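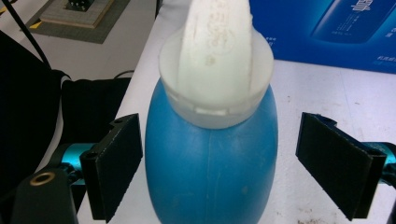 Mererid Rosser wrote in to say that her pads had started closing on one side before the other, and that the grip force readout looked normal the whole time. Her report matches four others we hold on the same fault. The affected units, the cause and the replacement part are listed on this page.

Home Grippers Finger pads Spares Service notices Contact

Tradell hand-held gripper, replacement pad bracket set
Service notice and spare part page. Issued 04/12/2022

Fault

On affected units the pad bracket can turn slightly on its mounting screw under load. The pad then meets the object at an angle and holds it along one edge. With straight-sided objects the effect is small. With rounded plastic bottles, the object can rotate out of the grip and drop. The force readout does not show the fault, as it measures drive current and takes no account of contact area.

In the worst case reported to us, a full container fell from the pads onto the operator's foot. Stop using an affected gripper above floor level until the brackets have been replaced.

Cause

The screw hole in the first bracket run was drilled oversize. Dehua Yao measured the returned parts at our Flillholm shop and found wear on the inside of the hole in every one. Threadlock slows the movement but does not stop it. Fitting a larger washer makes the problem harder to see and is not an approved repair.

Units affected

Brackets from batch 257 and earlier. The batch number is stamped on the inner face and can only be read with the pad removed. Grippers supplied through Skikwood after August have the later bracket and need no work.

Checking a unit

Switch off and disconnect the gripper. Hold the joint still with one hand and try to turn the pad with the other. Any play you can feel is a fail. Check both sides. A unit that passes cold should be tested again after 20 full open and close cycles.

Replacement set

Contents: 2 brackets, left and right, with screws. Pads are not included and can be moved over from the old brackets if the surface is not torn.
Rated for up to 700 cycles between torque checks.
Fits: all Tradell hand-held grippers with flat rectangular pads. Does not fit the Negussie adapter plate.
Price: no charge for affected batches. Quote the batch number when ordering.

Fitting

Remove one side at a time. Clean old threadlock out of the joint before fitting the new screw. Tighten with the pads open, then close them slowly on a rigid test block and look for light between pad and block. Recalibrate the zero position before returning the unit to use.

Old brackets should be sent back to Flillholm, marked for Wanting Xu. Please do not keep them as spares.

Contact: Tradell Service Desk, Flillholm | Copyright Tradell | Back to top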